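The subscription snack box and the end of choosing

There is a kind of business that has grown up in the last ten years and that I find harder to like the longer I look at it. You pay every month, and every month a box of things to eat comes to your door. You don't pick what is in the box. The not picking is what you are paying for. The people who run these firms call it discovery, and they say the word so often that I have begun to hear it as a warning.

I should say that I have signed up for three of them. I am not writing this from a hilltop. I took Plurnus for a year, Dutach for most of a winter and Vrabec for as long as it took me to find the page where you can stop taking Vrabec. I ate nearly everything they sent me. Some of it was very good. My complaint is with what is claimed for it.

The claim goes like this. We are all stuck in our ways. Left alone in a shop we will reach for the same crisps we reached for at fourteen, and so our lives are smaller than they need to be. A box packed by somebody with wider tastes will stretch us. We will find a seaweed cracker we never knew we wanted, and from there, presumably, we will go on to find opera.

I don't believe a word of it, and I doubt the firms do either. What a snack box does for most households is make sure there are a great many snacks in the house. They come faster than anyone would buy them, they don't go through the small moment of shame at the till, and they pile up.
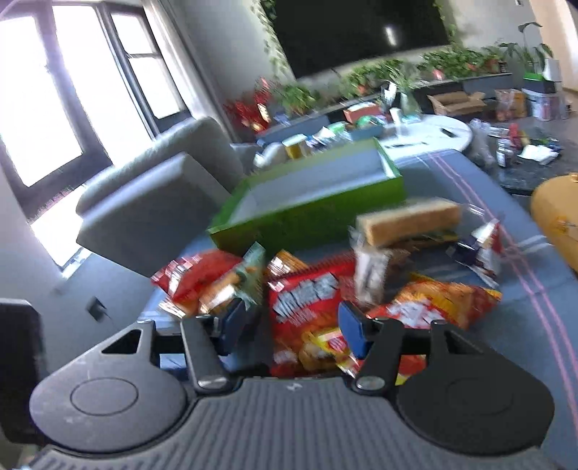
Snack packets in a heap on the floor mat.

Look at what happens to choice once the pile exists. In a shop I might stand for a minute and decide that I don't need anything. At home, with the stuff already paid for, that question has been answered by someone else. All that is left is which one. It feels like freedom because there are a lot of packets, but the only decision that ever mattered, whether to buy any at all, was made on the day I typed in my card number, and I made it once and then it was made again on my behalf every month until I noticed.

Dutach was the most open about this, in its way. Its welcome leaflet promised me 400 different products over the life of a membership. I remember being impressed by that figure for an evening. Then I tried to think of any food at all of which I wanted 400 kinds. Cheese, possibly. Even with cheese I would want to be asked.

And the figure is softer than it looks. When the same corn puff turns up in paprika, in chilli and in something called fire, that is three products. When a biscuit changes from a big packet to a small one, I have a strong suspicion that it becomes a new product too. I went through my own Dutach boxes at the end of the winter, going by the printed cards that come with them, and made it 166 entries. Take out the repeats in a different size and the puffs that differed only in the colour of the dust, and I was left with 45 things that I would call different from one another if I had my eyes shut. It is still a lot of snacks. But it is a corner shop's worth, and I have a corner shop.

The usual defence at this point is that I am being mean about a bit of fun. I have some sympathy with that. A parcel is a nice thing to get. Children love them, and so do adults who are too tired to say so. If the firms sold it as a monthly parcel of treats, a bit dear and a bit silly, I would have nothing to write about. It is the improving talk that I can't swallow. I have a Mirotgate card here that came with a friend's box, and it says that every bite is a journey. It was tucked in next to a bag of salted peanuts.

There is also the matter of where the things come from. Box firms like to talk about small makers, and now and then there really is one, with a hand-stuck label and a best-before date that someone has had to write in. But most of what I was sent came from makers large enough to have their own lorries. I can't prove why. My guess, and it is only a guess, is that a big maker with a new flavour to try out is glad to have it put into thousands of kitchens, and that the terms are friendlier than they would be from a family baking rusks in a shed. If that is so then I am not the explorer in this story. I am the place being explored. Nobody has shown me the contracts, so I hold that view loosely, but I notice how often a box asks me to rate what I ate.

The rating is the part I would look at hardest, in fact. Plurnus wanted a score for every item. I dutifully gave them for a few months, marking down anything with liquorice in it, and liquorice went on arriving at the same steady pace. Either my scores were not being used for my box or somebody had decided that I needed more stretching. I wrote to ask which. The reply thanked me for being part of the family. 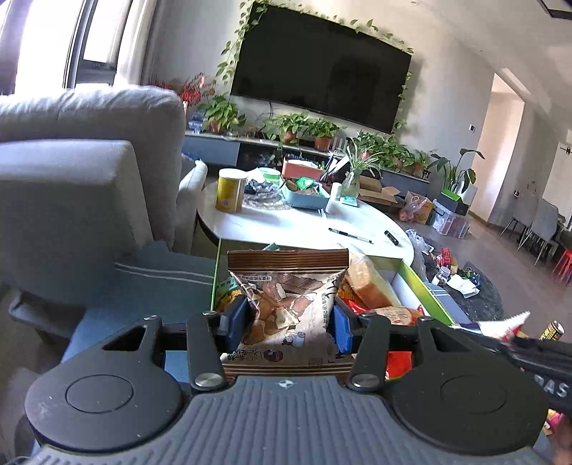

Ayuda pointed out, when an earlier version of this went round by email, that she lives 60 miles from a decent supermarket and that for her the box is the only way anything new gets into the house at all, so would I please stop writing as though everyone had a corner shop to be smug about.

I think that is fair, and I have left my smug line in so that she can go on being annoyed by it. For someone a long way from the shops a box does a real job. So does a mail-order catalogue, though, and a catalogue lets you leave out the liquorice. What I would ask the box firms is why they so rarely offer both. It can't be very hard to let a customer tick what she wants and add one surprise on top. My suspicion is that ticking brings the question back. Once you are ticking, you might tick nothing, and a month in which you tick nothing is a month in which they are not paid.

Vrabec does let you skip a month, to be fair to it. You have to do it before the tenth, on a page that isn't linked from the front, and it asks you twice if you are sure. I was sure. It then offered me half price on the box I was skipping — which made me wonder what the box was worth in the first place — and when I turned that down it asked me whether I was leaving because I had too many snacks. There was a little button for it. Plenty of people must press that button, or they wouldn't have gone to the trouble of making one.

I still had a cupboard to get through after that. It took until May. The last thing left was a bag of something made from chickpeas, three boxes old by then, and I took it to work and put it by the kettle with a note saying help yourselves. It was there for a week and then the bag was gone, and I never did find out if anyone liked it.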